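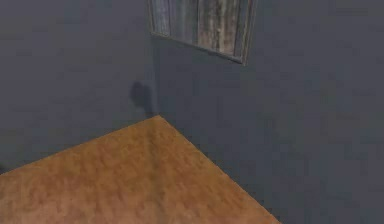

Gurkumley, Sep 22, 2019

Wiping down a worktop takes me less than a minute. Getting a simulated arm to do it has taken me since April, and it still misses the back corner.

I've been using Jaber, which does the physics, with a small planner called Ata on top. The test surface is the sandy orange one with two grey walls behind it. Out in the open Ata does well enough. Near the walls it slows down, tries a few angles and gives up. Over 800 runs it cleaned right into the corner in 57 of them.

A firm in Nindstead wants 22 pounds a month for a better contact model. I may try it for a month -- the free one treats a cloth like a block of wood.

So can a machine do the kitchen yet? Mine can't. Sweeping a flat floor, yes, people have had that at home for years. Corners, cloths and anything sticky are another matter. Next I'll try a smaller pad and a lower speed near the walls, and leave it running overnight.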